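The Sorting Hour

By Chibuzor Babalola

I'd promised Min the planner would be done by supper, and there I was at midnight, on build 31, talking to a pair of arms like they were my cousins.

"Purple goes in the orange bin," I told them. "Orange goes in the green one. I know, I know, I didn't pick the bins!"

The trouble was in Bodeck, my little scheduler. Both arms kept asking it for the same packet, and it kept saying yes to both (it's polite, I wrote it that way). So I gave it a lock and a four-second timeout, and then I sat there with my finger over the enter key, scared of a piece of candy.

Min texted. "Is it working?"

"Define working," I wrote back, and hit enter.

The left arm asked first. Bodeck said yes. The right arm asked, and for the first time in its life Bodeck said wait. 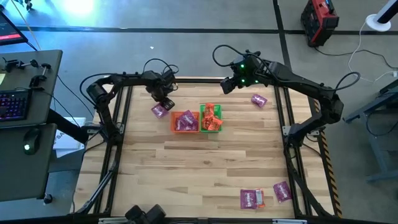

Two arms, two bins, and a few packets still on the table.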